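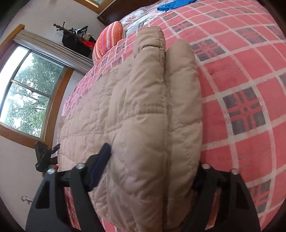
A reader in Lumanlan wrote to ask whether a quilted coat can be folded for the summer at all, having been told by a dry cleaner that padded clothing should only ever be hung. Hanging is fine for a few weeks. Over a full season the weight of the filling pulls on the shoulder seams, and a narrow hanger leaves a ridge in the padding. Folding is the better method for long storage, provided the folds are few and the garment is not squeezed.

Preparation

Empty the pockets and close all zippers and snaps. Wash or air the coat according to the care label. Padding holds moisture long after the shell feels dry, so allow 8 hours in a ventilated room after the last dryer cycle, then press a few panels between finger and thumb. A cool or heavy panel needs more time. Filling that has bunched up in the corner of a panel can be worked back by hand from the outside.

Folding lengthwise

Use a bed or another surface longer than the garment. A table is usually too short, and the part hanging over the end drags the rest out of line. A woven blanket underneath keeps a slick shell from sliding, and if it has a plaid or a check, the lines can be used to keep the fold straight.

Lay the coat face down and smooth it from the collar to the hem. Bring one side in toward the center back, sleeve included, and lay the sleeve straight down along the body. Repeat with the other side. The sleeves should lie next to each other, not stacked. Stacked sleeves make a hump in the middle and the bundle will not sit flat on a shelf.

Fold between stitch lines only if there is no choice. The seams are the thinnest part of the padding and take a crease with less damage to the filling. For the final fold, bring the hem up to the collar once. Long coats need two folds, spaced evenly.

Do not press the air out with your forearms. Set the bundle down and leave it for a few minutes. It will lose some height by itself.

Storage

A cotton bag or a lidded cardboard box is suitable. The Bindico shelf box, size 62, takes one adult coat with room above it. The Clemitz underbed case is shallower and suits vests and children's jackets. Vacuum bags save space, but down and fine polyester recover slowly from them, and the stitch holes can be strained. Limit them to moving or travel.

Keep the heaviest item at the bottom and place no more than two padded garments in one stack. Closets on an outside wall should be checked for damp in September, before the heating comes on.

Taking out

Unfold the coat and hang it on a wide hanger for 31 hours before wearing. Creases across the panels generally relax in that time. If they remain, use a dryer on low with two clean tennis balls, or steam from a distance. Do not iron.

The Cerkine folding board is made for shirts and is too narrow for any of this.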